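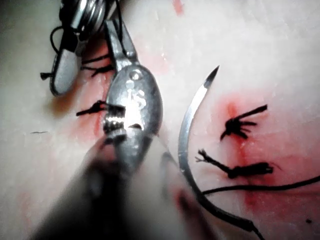 Good morning. I speak for 20 minutes and then we have time for questions. Please keep the handout closed until the second part.

**Opening**

- My subject is the supply cupboard. I work in purchasing for the Gendau clinics, 13 sites, and I have never closed a wound in my life.
- Ask the room: who has opened a drawer and found the wrong size of thread? Wait for hands.

**Where we started**

- In February our item list had 1518 lines. Many lines were the same product, written in different ways.
- One site writes "silk 3-0", another writes "3/0 silk blk", a third site uses only the supplier number.
- So the system believes we have no stock, and the same box is sitting two floors down.
- Slow down at this point. In Cilano I went too fast and people lost the thread (sorry for the joke, it can stay).
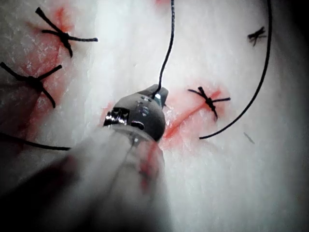
*Black suture thread, held in the jaws of an instrument*

**How we cleaned the list**

- First we fixed the order of the words: material, size, color, length, needle. Always this order, also for items where it looks strange.
- Then each site sent one nurse and one buyer for a half day. It was necessary to have both. The buyers wanted to delete items that the nurses use every week.
- After the merge we had 1101 lines.
- We also found 76 boxes past their date. Most of them were at the Iturra site, in a cabinet that was not on the counting sheet.
- Do not show the costs by site. I promised this to Iturra.

**What did not go well**

- We moved the labels before we moved the list. For nine days the shelf said one thing and the screen said another. I would not do it in this order again.
- Wokex, our ordering software, cuts the names after 32 characters — so the needle type disappeared from the printed labels. We now put a short code for the needle at the front.

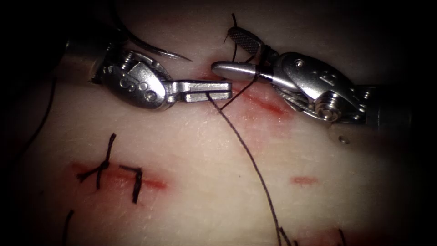
- The short code needs a key on the inside of the door. Laminate it. Paper lasts one month.
- Night staff were not trained. They learned the new names from the day staff, with mistakes.

**Handout, page 2**

- Let them open it now. Give two minutes to read.
- The left column is the old name, the right column is the new name. Ask them to find the two lines that are still duplicates.
- If the time is short, skip the part about gloves and go to questions.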